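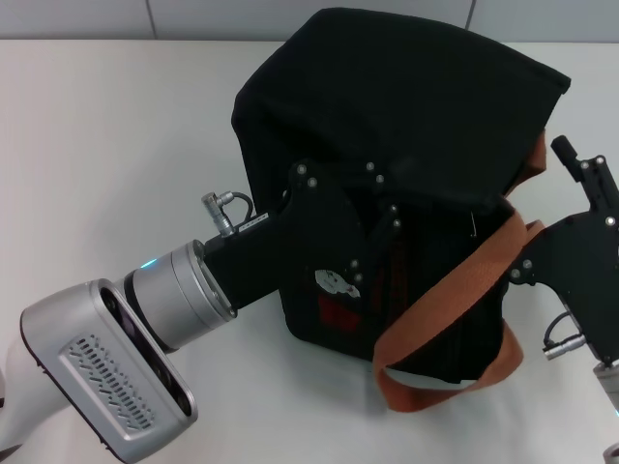
Trikavier(トリカヴィエ)
家族で遊べる協力型タイル配置ボードゲーム

プレイ人数:2〜4人
対象年齢:6歳から
プレイ時間:1ゲーム30分
デザイン・発行:Pletora
言語依存:なし(タイルに文字はありません)
価格:3,000円(税込)
在庫:あり

Trikavierがようやく当店にも入荷しました!春からずっと待っていたので、箱が届いた日は開店準備そっちのけで店員同士で遊んでしまったほどです。結果は惨敗。でもすぐに「もう1回」となって、結局その日の朝だけで3回遊びました。

どんなゲームかというと、プレイヤー全員で小さな島に水路を引いていく協力ゲームです。三角形のタイルを1枚ずつつないで、山の泉から3つの村まで水を届けられたら全員の勝ち。途中で日照りのマーカーが海岸まで進んでしまったら全員の負けです。ルールの骨組みは本当にこれだけで、説明は5分もかかりません。

それなのに悩ましいんです、これが。タイルが三角形なので、置いた瞬間に水路の向きが思わぬ方向へ曲がっていきます。四角いタイルのゲームに慣れている大人ほど「あれ、つながらない」となりがちで、うちの店では小学生のほうがすいすい置いていくことも珍しくありません。頭の中でくるっと回して考えるのが得意な子には、たまらないゲームだと思います。

手番の流れ

手番が来たら、手元にある2枚のタイルから1枚を選んで島に置きます。置いたら山札から1枚補充して、風カードをめくります。風カードには雲か太陽の絵が描かれていて、雲なら何も起きません。太陽が出たら日照りマーカーを1マス進めます。進んだ先に橋のマークがあれば、すでに置いてあるタイルを1枚だけ裏返すことになります(裏面は砂地で、水は通りません)。どのタイルを裏返すかは全員で相談して決めます。この相談の時間がとにかく盛り上がる!「そこはだめ、わたしが次につなぐところ!」と身を乗り出す子が必ず出てきます。

手元のタイルは見せ合ってかまいません。小さい子に「ここに置けるよ」と教えてあげられるので、年の離れたきょうだいでも一緒に遊びやすいです。反対に、大人だけで遊ぶときは見せ合い禁止にするとぐっと歯ごたえが出ます。説明書の最後のページにこの上級ルールも載っていますので、慣れてきたらぜひ。

内容物

三角タイル 54枚
風カード 24枚
村コマ 3個
日照りマーカー 1個
島ボード 1枚(4つ折り)
日本語説明書 1冊

タイルは厚紙製で、しっかり厚みがあります。角がとがりすぎないように丸めてあるのもうれしいところ。カードは一般的なサイズより少し小さめで、子どもの手でも混ぜやすい大きさです。スリーブに入れたい方には、Briemのミニサイズがぴったり合います。当店ではみんなで使う見本品にもこれを付けています。

店で遊んでみての感想

2人だと、じっくり相談しながら進めるパズルのような感触です。夕食のあとに夫婦で、という遊び方にもよく合います。3人になると手番がほどよく回って、初めてならこの人数がいちばんおすすめ。4人では自分の番が来るまでに島の形がどんどん変わっていくので、わいわい度がぐんと上がりますが、そのぶん時間も少し延びます。

難易度は、日照りマーカーのスタート位置で3段階に変えられます。いちばんやさしい「雨季」なら、6歳くらいのお子さんがいても気持ちよく勝てるはず。「乾季」になると大人でも負けることが増えて、「大干ばつ」は……店員一同、まだ一度しか勝っていません。その一度も、最後のタイルで3つ目の村にぎりぎりつながるという展開で、レジの横で大声を出してしまいました。

ひとつだけ気になった点も書いておきます。タイルの緑と青の色味がやや近く、夜の照明の下では水路と草地を見間違えることがありました。明るいところで遊ぶのがおすすめです。また、島ボードは折り目のところが最初は少し浮きます。軽く逆に反らせておくと落ち着きます。

こんなご家庭に

勝ち負けで毎回けんかになってしまう、というお悩みは店頭でもよく伺います。Trikavierは全員で勝つか、全員で負けるか。負けた悔しさもみんなで分け合えるので、次はどうしようかという話に自然と移っていきます。もちろん、仕切りたがりの人が全部決めてしまうのは協力ゲームによくあること。そんなときは「自分の番の最後の決定は必ず自分でする」という約束をひとつ加えてみてください。これだけで雰囲気がずいぶん変わりますよ。

同じPletoraの作品では、すごろく仕立ての「Pelovex」も取り扱っています。運の要素が大きく、ルールもさらに簡単なので、4歳くらいの妹さんや弟さんも一緒ならまずはそちらからどうぞ。Pelovexで遊び慣れたお子さんがTrikavierに進むと、タイルの絵に見覚えのある動物が隠れていて喜んでくれます。

よくいただくご質問

1人でも遊べますか?
説明書に1人用のルールはありませんが、2人分の手元タイルを1人で担当すれば問題なく遊べます。静かに考えたい夜にはこれもなかなか良いものです。

タイルをなくしてしまったら?
1枚程度の不足なら、ゲームはそのまま続けられます。補充をご希望の方は店頭またはお問い合わせフォームからご相談ください。

ギフト包装はできますか?
はい、無料で承ります。ご注文時に備考欄へ「包装希望」とお書きください。

見本は店頭のプレイテーブルで遊べます。午後3時までは比較的すいていますので、お子さんと一緒にゆっくり試したい方はその時間帯にお越しください。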